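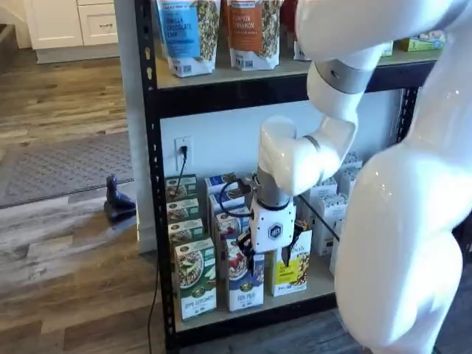
Breakfast shelf FAQ

I get a lot of mail about how I store cereal and granola, so I put the usual questions on one page. It's my pantry and my opinions, do what you like with them!

Why is the granola up top and the cereal lower down?
Pouches slump. If they go under anything heavy you get granola dust (I learned that with a bag of Trovireo clusters, very sad bowl). Up top they stand near the front and I can grab one half asleep.

Do you pour everything into canisters?
I used to. I bought 14 of them from Zutier and then could never remember which flakes were which or when they expired. Now it all stays in the box. The cooking directions and the allergy stuff are right there too.

Can I stack small boxes?
Sure, small ones on their sides stack great. The tall ones I stand up, with the spare behind the open one.

What about low cabinets?
I like them for extras, and kids can reach. Leave a bit of a gap between boxes or you'll be tearing cardboard trying to get one out. 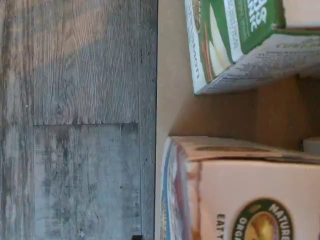 I also wipe the front edge down on Tuesday when I do the floor, as crumbs love that seam.

How long does an open bag last?
In my house, 2 days. Go by the package, though, and roll the top down tight.

Metal or wood shelves?
Either one! Metal is easier to wipe, and wood looks nicer with the doors open.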